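얇은 원통 쉘 좌굴, 옆구리 찔러 보기로 한계하중 예측하는 거 해 보신 분?

**얇은껍질**
요즘 이 주제에 완전히 빠져 있어서 글 올립니다. 축방향으로 눌린 원통 쉘이 고전 이론값보다 훨씬 낮은 하중에서 무너진다는 얘기는 다들 수업에서 들으셨을 텐데, 직접 시편을 만들어 눌러 보니까 느낌이 전혀 다르더라고요. 소리부터가 다릅니다. 아무 일도 없다가 '딱' 하고 다이아몬드 무늬가 한꺼번에 생겨요!

제 시편은 폴리에스터 필름을 말아서 이음매를 붙이고 양 끝을 에폭시로 굳힌 원통이고, R/t가 247입니다. 고전 이론으로 계산하면 3000 N이 나오는데 첫 시편은 그 절반도 못 가서 꺾였어요. 설계 지침에 나오는 저감계수 곡선에 넣어 보면 딱히 이상한 결과는 아닙니다. 그래도 막상 눈앞에서 보니 충격이었습니다.

그래서 관심이 간 게 측면 프로빙입니다. 원통에 축하중을 일정하게 걸어 둔 채로 가운데쯤을 둥근 팁으로 천천히 밀면서 반력을 재는 방법이요. 반력이 올라가다가 꼭대기를 찍고 내려오는데, 축하중을 키울수록 그 꼭대기가 낮아집니다. 꼭대기 높이를 축하중에 대해 그려서 0이 되는 지점까지 외삽하면 그게 진짜 좌굴하중의 추정치가 된다는 발상이죠. 시편을 망가뜨리지 않고 한계를 미리 읽을 수 있다니, 저는 이 논문들 처음 읽던 날 잠을 못 잤습니다 ㅎㅎ

질문은 이겁니다. 프로브 위치를 얼마나 촘촘하게 옮겨 봐야 믿을 만한 외삽이 될까요? 그리고 결함이 제일 큰 자리를 못 찾고 엉뚱한 데를 찌르면 예측이 얼마나 높게 나올까요?

**sqrtRt**
와 반가운 주제네요. 위치 간격은 √(Rt)를 기준으로 잡으시면 됩니다. 국부 좌굴 모드의 길이 척도가 거기서 나오니까 움푹 들어간 자국 하나의 크기도 그 정도 척도로 움직여요. 자국 폭보다 촘촘하게 훑으면 인접한 점끼리 결과가 거의 이어지고, 그보다 넓으면 결함 사이로 빠져나갑니다.

재미있는 건 고전 좌굴하중 자체에는 R이 안 나온다는 점이에요. 응력은 Et/R에 비례하는데 단면적이 2πRt니까 곱하면 R이 사라지고 Et²만 남습니다. 저는 학부생들한테 이거 보여 줄 때가 제일 신나요. 반지름을 아무리 키워도 고전 이론상 버티는 힘은 같은데, R/t가 커지니까 결함에는 더 민감해지고 실제 값은 떨어지는 거죠.

**기둥보다쉘**
외삽 자체에 좀 회의적입니다. 프로브로 찌른 경로는 에너지 장벽의 한 단면일 뿐이고, 결함이 이미 있는 자리에서 멀어지면 그 단면은 실제 파손 경로와 별 상관이 없습니다. 저희 쪽에서도 해 봤는데 결함에서 떨어진 자리를 찌르면 꼭대기 높이가 별로 안 줄어들다가 그냥 전체가 무너졌어요. 외삽선은 한참 위를 가리키고 있었고요.

**얇은껍질**
오, 그게 바로 제가 걱정하던 상황이에요! 혹시 결함은 일부러 만든 거였나요, 아니면 제작하면서 생긴 자연 결함이었나요?

**기둥보다쉘**
자연 결함입니다. 이음매 근처가 문제였던 것 같은데 사후에 형상을 재지 않아서 단정은 못 합니다.

**sqrtRt**
이음매면 얘기가 좀 달라지지 않나요? 이음매는 국부적인 딤플이 아니고 세로로 길게 뻗은 강성 차이라서, 프로빙 문헌에서 다루는 결함하고 성격이 달라요. 그 옆으로 하중이 불균일하게 들어가는 문제도 있고요. 단부가 평행하지 않으면 이음매 쪽이 먼저 하중을 먹습니다. 저는 이 방법이 틀렸다기보다 적용 범위를 벗어난 사례라고 봅니다.

**기둥보다쉘**
그 말도 이해는 하는데, 실제 구조물에는 다 이음매가 있잖아요. 이음매 없는 시편에서만 통하는 비파괴 방법이면 쓸 데가 얼마나 될지.
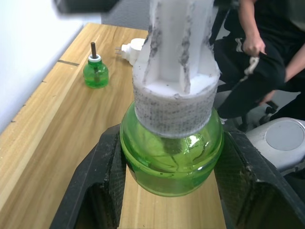 그리고 한 가지 더. 축하중을 '일정하게' 걸어 둔다고 하셨는데 하중 제어인지 변위 제어인지에 따라 찌를 때 거동이 완전히 다릅니다. 변위 제어에서는 딤플이 생기는 순간 축하중이 살짝 빠지면서 시편이 살아남는 경우가 많고, 하중 제어에서는 그대로 끝까지 갑니다. 논문마다 조건이 달라서 꼭대기 높이를 그대로 비교하면 안 됩니다.

**얇은껍질**
변위 제어입니다. 시험기는 오래된 Rollden인데 크로스헤드 속도를 아주 낮게 놓고 쓰고 있어요. 프로브 쪽은 따로 만든 리니어 스테이지에 로드셀 달았고요. 말씀 듣고 보니 찌르는 동안의 축하중 변화도 같이 기록해야겠네요. 지금까지는 찌르기 직전 값만 적었거든요. 당장 고치겠습니다!

**메쉬는거짓말안해**
해석으로 먼저 훑어 보는 건 어떠세요? 저는 Storlow로 비슷한 걸 돌려 봤는데, 완벽한 원통에 프로브 하중만 넣어도 반력 곡선 모양이 꽤 그럴듯하게 나옵니다. 원주 방향 요소는 100개로 잡았고 기하 비선형 켜고 변위 제어로 밀었습니다. 계산 시간도 얼마 안 걸려요.

**sqrtRt**
원주 100개는 R/t 247에서는 많이 성글어요. 정사각형 무늬 모드로만 따져도 원주 파수가 대략 0.9√(R/t) 근방이니까 파장 하나에 요소가 몇 개 안 들어갑니다. 선형 좌굴 고유치 정도는 그럭저럭 나올 수 있는데, 프로빙 딤플은 가장자리에 곡률이 집중되는 좁은 능선이 있어서 거기가 뭉개집니다. 꼭대기 반력이 높게 나왔을 가능성이 커요.

**메쉬는거짓말안해**
어 그런가요. 한 단계 줄여서 비교했을 때 고유치가 안 변하길래 수렴했다고 생각했습니다. 반력 꼭대기로는 수렴을 안 봤네요. 프로브 주변만 잘게 나눠서 다시 돌려 보겠습니다. 닉네임 바꿔야 할지도...
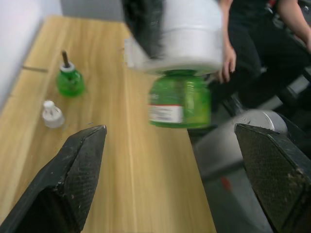
읽는 시간 5분

**메쉬는거짓말안해**
다시 돌렸습니다! 프로브 주변을 잘게 나누니까 꼭대기가 눈에 띄게 내려갔고, 내려간 다음에 이어지는 최저점 위치도 옮겨 갔어요. 고유치는 예상대로 거의 그대로입니다. sqrtRt님 말씀이 맞았습니다. 더 잘게 나눠도 이제는 곡선이 겹쳐요.

덤으로 알게 된 것. 꼭대기를 축하중에 대해 그리면 곡선이 직선이 아니더라고요. 축하중이 낮은 구간에서는 급하게 떨어지다가 고전값 가까이에서는 아주 완만하게 0으로 붙습니다. 그러니까 낮은 하중 몇 점만 가지고 직선으로 외삽하면 좌굴하중을 오히려 낮게 짚게 돼요. 완벽한 쉘 얘기이고 결함 넣은 모델은 아직입니다.

**얇은껍질**
우와 이거 정말 중요한 정보네요. 저는 직선으로 긋고 있었습니다. 그런데 결함이 있으면 반대로 뚝 끊기면서 떨어지는 경우도 있다고 들었거든요. 기둥보다쉘님 사례도 그런 쪽 같고요. 두 효과가 서로 반대로 작용하면 우연히 잘 맞는 것처럼 보일 수도 있겠어요.

**기둥보다쉘**
그게 제가 하고 싶던 말입니다. 우연히 맞는 그림이 제일 위험해요. 논문에 실린 그림은 보통 딤플 결함을 일부러 만들어 놓고 그 한가운데를 찌른 겁니다. 위치를 아는 상태에서 하는 예측이에요. 어디가 약한지 모르는 시편에서 맞힌 결과를 봐야 저는 납득하겠습니다.

**sqrtRt**
그럼 블라인드로 하면 되죠! 한 사람이 결함을 넣고 위치를 숨기고, 다른 사람이 훑어서 찾는 겁니다. 낮은 축하중에서 전체를 성글게 훑고, 꼭대기가 유난히 낮은 구역만 다시 촘촘하게 보는 식으로요. 낮은 하중에서는 시편이 거의 안 다치니까 여러 번 찔러도 됩니다.

다만 폴리에스터는 점탄성이 있어서 같은 자리를 바로 다시 찌르면 값이 달라져요. 쉬는 시간을 일정하게 두세요. 저는 예전에 이걸 무시했다가 한 학기 데이터를 통째로 버렸습니다.

**얇은껍질**
블라인드 너무 좋습니다. 시편 5개 새로 말아서 해 보겠습니다. 결함은 옆 연구실에 부탁해서 넣고 저는 위치를 안 듣는 걸로 할게요. 이음매는 맞대기로 하고 안쪽에 얇은 띠를 대려고 하는데, 겹침 이음보다 나을까요?

**기둥보다쉘**
맞대기에 띠 대는 쪽이 편심은 적습니다. 띠 폭을 √(Rt)보다 좁게 하세요. 그리고 단부 평행도는 에폭시 굳힐 때 시험기에 물린 채로 굳히면 확실합니다. 따로 굳혀서 끼우면 아무리 잘해도 한쪽이 먼저 닿아요. 회의적이라고 했지만 결과는 정말 궁금하네요.

**토목하는고양이**
구경만 하다가 끼어듭니다. 이런 걸 실제 저장 탱크에 쓰자는 얘기가 나오긴 할까요? 사일로나 탱크는 내용물 압력이 안에서 받쳐 주니까 조건이 많이 다를 것 같아서요.

**sqrtRt**
내압이 있으면 딤플이 생기기 어려워져서 저감이 줄어듭니다. 그만큼 꼭대기 반력도 올라가고요. 비운 상태가 보통 더 불리한데, 비운 탱크에 바람이 불면 축압축보다 외압 좌굴이 먼저 문제예요. 그쪽은 결함 민감도가 축압축보다 순합니다. 탱크에 찌르기를 적용하는 건 저도 아직 상상만 해 봤습니다. 프로브를 어디에 지지할지부터 막막해요.

**기둥보다쉘**
내용물이 알갱이면 또 다르죠. 벽마찰로 축하중이 아래로 갈수록 커지고, 편심 배출이 있으면 한쪽 벽에 축응력이 몰립니다. 실제 사일로가 무너진 사례는 그쪽이 많다고 배웠습니다. 그래서 저는 형상 결함보다 하중 불균일을 먼저 의심하는 편이에요.

**얇은껍질**
두 분 말씀만 모아도 강의 하나 나오겠어요. 첫 훑기 데이터 나오면 원본 그대로 이 글에 이어서 올리겠습니다. 축하중 변화 기록도 넣고, 직선 외삽이랑 곡선 외삽을 둘 다 그려서요. 예측값은 부수기 전에 먼저 적어 놓겠습니다. 틀려도 안 지워요!

**메쉬는거짓말안해**
저는 그 사이에 딤플 결함 넣은 모델 준비해 두겠습니다. 결함 깊이를 두께로 나눈 값이랑 폭을 √(Rt)로 나눈 값, 이렇게 두 변수로 표를 만들어 볼게요. 시편 치수는 쪽지로 주세요. 두께는 꼭 여러 군데 재서 주시고요. Et²이라 두께 오차가 제곱으로 들어갑니다.

**얇은껍질**
쪽지 보냈습니다. 두께 편차가 생각보다 커서 저도 좀 놀랐어요. 이론값부터 다시 계산해야 할 판입니다.

독자 댓글

**pluveseck구독자**: Pluveseck 뉴스레터 링크 타고 왔습니다. 쉘 좌굴 글이 이렇게 재밌을 줄 몰랐어요. 블라인드 결과 기다립니다.

**봄학기조교**: 반지름이 사라진다는 부분 수업 때 그냥 넘어갔는데 손으로 다시 유도해 봤습니다. 진짜 사라지네요!

**찰칵좌굴**: 저는 기둥보다쉘님 의견 쪽입니다. 결함 위치 모르면 훑는 시간이 너무 오래 걸려요. 차라리 형상을 스캔해서 해석에 넣는 게 빠르지 않나요?

**sqrtRt**: 스캔은 형상만 보고 잔류응력이나 단부 조건은 못 봐요. 둘 다 하면 제일 좋고, 장비가 하나뿐이면 저는 찌르기를 고르겠습니다.

**월요일반**: 월요일 세미나에서 이 글 같이 읽기로 했어요. 메쉬 수렴을 고유치로만 보면 안 된다는 부분에서 뜨끔한 사람 많을 듯합니다.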